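Zarthorpe Floor Tile: Frequently Asked Questions

Updated 03/03/2026

How do I work out how many tiles to order?

Measure the length and width of the room in feet and multiply them. Add 10 percent for cuts and breakage. Diagonal layouts need closer to 15 percent.

Do you sell single tiles?

No. Tiles are sold by the full box. The number per box is on the label and on the product page.

Which grout should I use?

Mogensen sanded grout suits joints of 1/8 inch and wider. For narrower joints, use the unsanded version. Both come in white, gray and charcoal.

Can I lay tile over my old floor?

Sometimes. The old floor has to be flat, firmly attached and clean. Cushioned vinyl must come up first. If you are not sure what you have, send a few pictures to the Paltham showroom before you order.

Where should I start laying?

Snap two chalk lines that cross at the center of the room and work outward from there. Dry lay a row in each direction. If the last tile at a wall would be less than half a tile wide, shift the line over by half a tile.

How soon can I walk on it?

Wait 24 hours before grouting, and another 24 before normal foot traffic. Keep heavy furniture off for five days.

Will white grout show dirt on a dark floor?

Yes, more than gray will. Seal it once it has cured and again every November or so. White joints also make the grid stand out, so crooked lines are easier to spot.

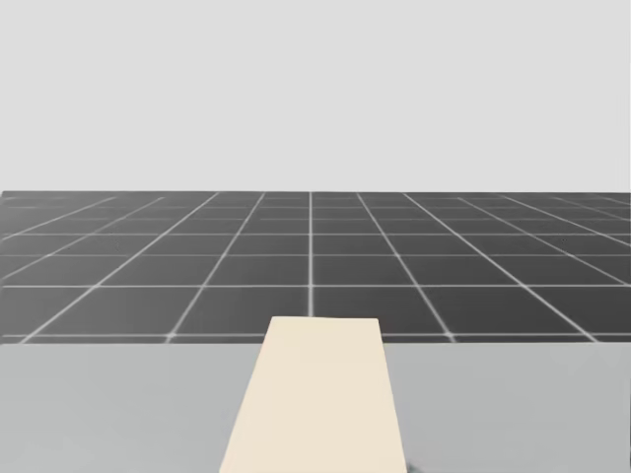 Can I return unopened boxes?

Yes, within 60 days and with your receipt. Cut tiles and clearance items cannot be returned.

Who do I contact about a damaged delivery?

Write to Lenka Skála at the Namholm warehouse within five days of delivery. Include your order number and keep the damaged boxes until you hear back.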